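Battery drain on the wagon, part two

The wagon failed to start again in November, after six days parked. The battery was under a year old and had tested fine at the Tivalley parts counter, so I stopped blaming the battery and measured the draw.

Procedure, for anyone with the same car. Open the hood and leave it open. Latch the driver's door with a screwdriver so the car thinks it is shut. Lock it with the remote and put the key well away from the car. Connect the meter in series on the negative side, set to the 10 amp range, and wait. The control modules take a long time to go to sleep, and any reading taken before that is useless. My first attempt was wrong for exactly this reason. I wrote down a number after two minutes and spent an evening chasing it.

Once everything had settled, the meter showed 200 milliamps. A healthy car of this type should sit well under 50. At 200 you lose close to 5 amp hours a day, and six days of that plus a cold morning is enough to explain a slow crank and a click.

Pulling fuses one at a time is the usual next step, but each time you put one back you risk waking a module and starting the wait over. I measured the voltage drop across the fuses instead, using the test points on top. Any fuse with a reading other than zero is carrying current. Only one stood out, and it fed the tow bar module.

The tow bar was fitted by the previous owner with a Drasance wiring kit. The module is behind the left trim panel in the trunk, under the jack. Two of the connector pins were green. I unplugged it and the draw fell to 22 milliamps.

Impi Valtonen, who had the same kit on her Vostlow, told me that hers failed in the same way and that cleaning the pins only bought her one winter. I have left mine unplugged for now. A replacement from Manninen is on order, and the trailer is not needed before spring.

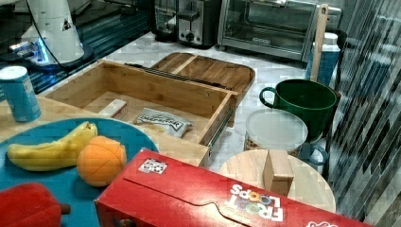 Toaster and toaster oven on the marble counter.

While the trim was out I checked the drain plug in the spare wheel well. It was clear, but the foam under the jack was damp, so the water is getting in higher up. My guess is the left tail light gasket — it has gone hard along the lower edge. A new one is cheap and comes off the same parts diagram as the lamp.

The odometer is 2,000 miles short of the next service, so the gasket and the new module will go in at the same time as the oil change. I will post the draw again with the new module connected.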